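Arm table notebook, September

Picked up again after lunch. Brisa Trujillo had the morning on the table and left me a note that says "left arm droops, right arm fine, ate your crackers." So that's where I started, with the droop.

The droop is real. If I park both arms up high and leave them alone, the left one settles a little over an hour, enough that when I come back and run the first move the fingers come in low. I'd been blaming the Tjoa controller for it (sorry, Tjoa) but I swapped the two controllers over and the droop stayed on the left arm, so it's mechanical, or it's the gain on the shoulder. I turned the shoulder gain up by 4 and it holds better. There's a faint buzz now that I don't love. Leaving it for tonight, will listen again when the compressor next door is off.

I also re-tensioned the bracing cables at the back, both of them, until they gave the same note when I plucked them. Şengül laughed at me for tuning the table like a banjo, but the pole had been swaying whenever an arm stopped short and it's so much better!
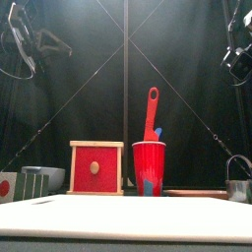 Both arms parked up high. Red box, red cup and the little pot along the back of the white board.

OK, the box. It has been the pain of the whole month. The plan is still grab the round knob, pull, let go, back off. The grab works most of the time. The pull is where it goes wrong, the whole box comes along for the ride and then we're just dragging furniture. I tried a strip of the grippy drawer liner underneath and that held through a gentle pull. With the faster one it walked again. Next thing is to slow the first bit of the pull way down and only speed up once it's moving. Brisa wants to screw the box to the table. I say that's cheating and she says it's engineering, and we've agreed to let me fail for one more week.

Moved on to the wrist cameras, which was supposed to be the quick job. The Cakier bracket has one screw that backs out by itself, same screw every time, and once it's a half turn loose the view tips just enough to spoil the calibration. Thread locker on it now, the blue kind, and I put a paint pen line across the head so anybody can check it at a glance. Please do check it! I lost most of an afternoon last week to that screw before I thought of looking.

Calibration after the fix: ran 120 poses, threw none out, and the numbers on both sides look sane. Exposure is another story. With the overhead light on full, anything white blows out, and if I set the exposure for the white things then the black table goes to mush. I've settled on a middle value, 4,000 in the Utuvum settings page (I have no idea what the units are, the page doesn't say).
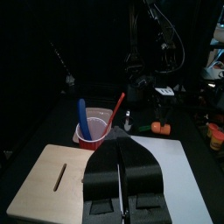

and after that I left auto exposure off for good, on both arms, so if the picture looks dim to you, it's on purpose. Don't turn it back on without telling me, it hunts up and down every time the fingers pass in front of something bright and the tracker hates it.

Fingers next. Şengül Ersoy printed these in the black flexible stuff and I'm very happy with the shape, they curve in nicely and they meet where they ought to. The tips are wearing though. They've gone rough at the very end, I can feel it with a thumbnail. My guess is that's from me driving them into the table when the left arm was drooping, so that's two problems with one cause, I hope. Cycle counter says 2,569 on this set. I'd like to print the next ones with a harder tip and keep the rest soft, if the Prunis printer will do two materials without clogging (it did not want to in August, ask Şengül what she changed).

Last run of the day was hover tests. Bring the fingers over something flat and pale, stop, hold still, look at the wrist view, write down where the tips land against the middle line. It's slow and a bit dull but I like it, you get to sit down. I was using the slow profile and still getting some smear at the outside of the view when I grabbed a frame too early. Waiting two full seconds after the stop is now in the script – it used to be a half.
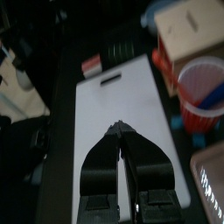
Still to do

- Shoulder buzz, left arm. Listen with the compressor off.
- Slow start on the knob pull, then try the liner again.
- Ask Şengül about the two-material print, and whether there's any of the black left on the spool.
- Check the paint line on the Cakier screw before every session, both arms.
- Write the controller swap on the label at the back, they're still crossed over.
- Find out what the Utuvum exposure number means.
- Buy crackers.

Left everything powered down at 6:40 except the charger.

Recent entries
Knob pull, first tries
Printing fingers on the Prunis (clogged again)
Bracing cables and why the pole sways
Controller labels, please read
Cakier bracket: the screw
Shared table sign-up and who has the key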